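4.2 Why collectors keep the box
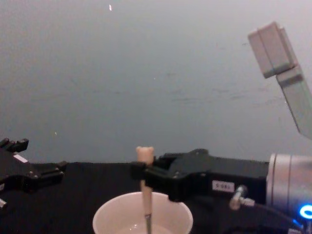 Anum Afridi and Ansel Baptiste, Stamden

We asked 41 owners of resin statues about storage. Over 40 percent keep the original box, mostly for later resale.
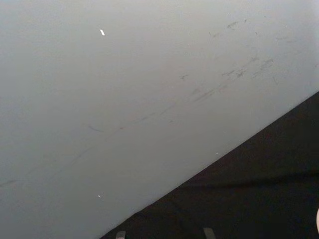
The same owners repaint small chips only rarely, as they fear a lower price. Four of them had sold a repainted piece and regretted it.
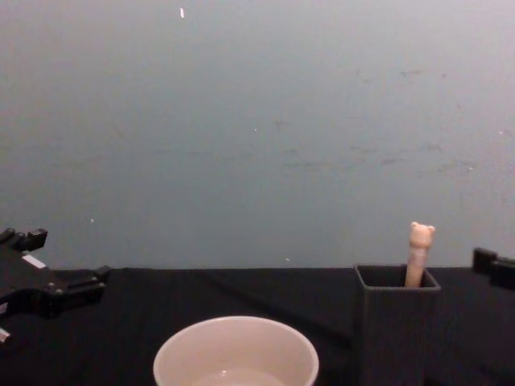
Figure 3. Stick topped with a small bear head, in a black square container.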